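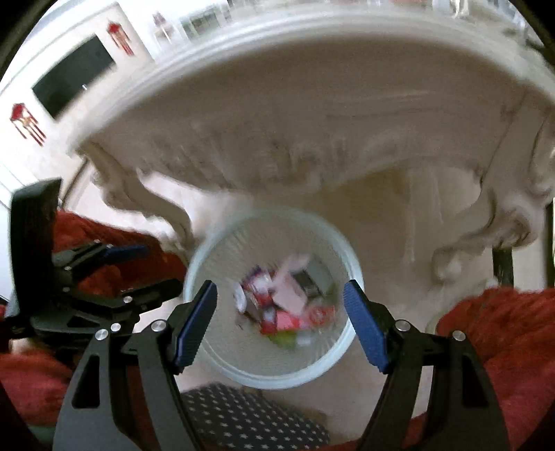
Emptying a wastebasket takes a person a few seconds and almost no thought. For a machine it is still one of the harder items on the household list, and it shows where the field stands better than any stage demo.

The trouble starts with the contents. A dishwasher rack holds rigid objects in known shapes. A bin of crumpled wrappers holds none. Film folds over itself, printed colors break up into patches, and the line between one piece and the next is often a crease that looks the same as every other crease. Depth sensors do poorly on shiny or see-through plastic, and a translucent bin wall adds its own errors.

Arkum, which builds software for two-finger grippers, spent the spring on this one chore. Its Skitbridge system was trained on 2994 recorded attempts at picking up, dropping and sorting light packaging, gathered in 29 homes. The homes mattered more than the count. A policy trained in a single lab kitchen failed when the floor changed color, and failed again when a table leg stood between the arm and the bin.

On sorting single wrappers from a bin, Skitbridge now finishes 40 percent of its runs without help. Most of the failures fall into 2 groups. In the first, the fingers close on air above a flat sheet. In the second, they close on two layers and lift both, and the system logs one item.

Lifting the whole bin by its rim goes better, provided the fingers can come in from above. Under low furniture they often can't, and the arm has to drag the bin clear first - a step that was left out of the early training data.

Shop floors are further along, mostly by cheating. At the Gandasley packing plant, scrap falls into bins bolted at a fixed height, and a machine tips each one on a timer. No wrapper is ever identified. The same trick could work in a house if the owner agreed to bolt down the bin. Few would.

Chmielewska, a competing project, has dropped wrapper sorting for now and is working on tied bags only.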